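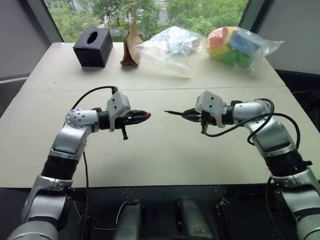
# Questions people ask about the Flodinel table

Last updated 10 May 2019

**Is that line across the top a crack?**

No. It's a seam. The Flodinel top comes in two sections that sit side by side, and the line is where they meet. We get this question more than all the others put together, occasionally in capital letters.

**Why not make the top in one piece?**

We did, once. It was a lovely table and it lived its whole life in our workshop in Flellesthorpe, which has a normal-sized door.

**Do crumbs get in the seam?**

Yes. Run a dry, soft brush along it, then wipe with a damp cloth. Please don't use a butter knife. We know you're going to use a butter knife, so at least hold it flat and go slowly.

**Can I write on paper across it?**

Put something under the page or your pen will find the seam halfway through your signature. A placemat works. So does a magazine you've been meaning to throw out.

**What color is it, exactly?**

Off-white. On the order form it's called Nuvum, a name we picked before we understood that people would call and ask what color Nuvum is. It leans warm in the evening and paler in the morning. If your walls are a bright, clean white, the table will look a little creamy next to them. Ask for a sample chip before you order – they're free, and they make decent bookmarks.

**Does off-white show everything?**

It shows coffee, ink, turmeric and the cat. It's pretty forgiving about dust. If dust is your main problem, you've come to the right table.

**How do I get a stain out?**

Start with dish soap and warm water. Leave the wet cloth on the spot for nine minutes, have a snack, come back and wipe. If there's still a shadow, repeat. Baking soda paste is fine for tea and coffee, rubbed gently with a fingertip. No scouring pads, no bleach, and nothing from the garage.

Permanent marker is its own category. Write to us and tell us what color, and we'll tell you what your odds are.

**Can I put it by a window?**

You can, and most people do. It's a big pale surface and it does nice things with daylight. Strong sun will shift the color slowly over the years, and it shifts less under anything you leave in one place. Move the fruit bowl now and then or you'll end up with a permanent record of where it sat.

If the table stands end-on to the window, leave yourself 23 inches to get past. We've tried it with less. You can reach the curtains, but you have to mean it.

**One section sits a hair higher than the other. Is it broken?**

Probably it's your floor. Loosen the clamps under the seam, press both sections down with your palms, and tighten the clamps again a little at a time, alternating sides. If you can still feel a step with your fingernail, send us a note and we'll mail shims.

**Can I sit on it?**

In the middle of a section, sure. On the seam, no. Standing anywhere on it to change a light bulb is something we can't recommend and would prefer not to hear about.

**Can I put a hot pan on it?**

Use a trivet. The warranty is 18 months and covers almost everything except this.

**Can I buy just one section?**

No, although the Ogbonna is more or less that: a smaller table with a one-piece top. It fits through doors. It has no seam and gets very few questions, and we're a bit suspicious of it.

**What does the Flodinel cost?**

$884, with clamps, a small wrench and instructions. Delivery is extra and depends on how far you are and how many stairs you've got. Please count the landing.

**How many people does it take to put together?**

Two. One can do it, but you need somebody at the other end to say "no, left" while you line up the seam. Clear the floor first and lay the sections face down on a blanket.

**Can I return it?**

Yes, within 18 days, clean and with the hardware. Check the blanket for the wrench before you box everything up. It's usually in the blanket.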